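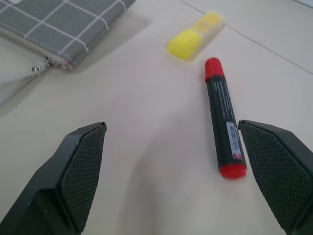

Minutes of the preparation meeting for the open day
Tuesday, January 2, 2024, room 15
Chair: Thảo Âu
Minutes: Salten office

1. Last minutes
The last minutes were accepted with one correction. The visit from Utell is in February, as they wrote in their letter. We had written March.

2. Trial of the demonstration
The members went to the table and watched the arm at work with the pens and the pencil case. Thảo explained the order of the show. First the marker with the red caps, then the yellow highlighter, then a free turn where a visitor chooses. The group discussed if visitors may put their own pens on the table. It was decided to allow this only in the free turn, and only after the operator has said yes.
Sopacua asked that the speed stays on the low setting for school groups. Agreed.

3. Groups and times
We have places for 27 visitors in each group. One group takes 15 minutes, including questions. There will be 2 operators at the table at all times. The second operator watches the people and keeps the stop button in the hand.

4. Space and safety
The line on the floor must be put again, it is too near to the table. Bags and coats stay in the corridor. Small children stand in front with one adult.

5. Costs
The offer from Plevomano for the barriers and the screen is 3446 with delivery. The offer was accepted. Thảo will sign it this week.

6. Other matters
The sign at the entrance still has the old name of the hall. Salten office orders a new one.
The next meeting is in February, one week before the visit. The office will send the day and the hour by email.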